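Posted in: Home & DIY > Floors and Tiling

Grout gone dark in the kitchen

comfort_t, 06/10/2019
Pale grey tiles, laid in August. The grout has gone dark already. Do I rake it out or clean it?

Aigars K
Clean it first. Soda paste, stiff brush, rinse twice.

bovine48
Waste of time. Rake it out and regrout in a dark grey - you'll never look at it again.

Aigars K
Raking out chips the edges. I wouldn't on a new floor.

F. Benedetti
Was it sealed? Mine wasn't, and Trellon cleaner did nothing for it.

comfort_t
Not sealed as far as I know. One of the lines, top right:
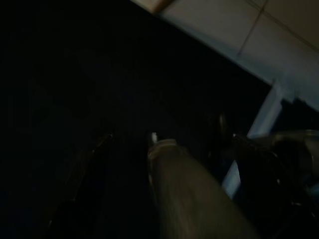
Re: Grout gone dark in the kitchen

bovine48
Still say regrout.

Aigars K
Try one line with the paste - then decide.

We use cookies to remember your login. OK
Contact us | © Plalla Forums | Back to top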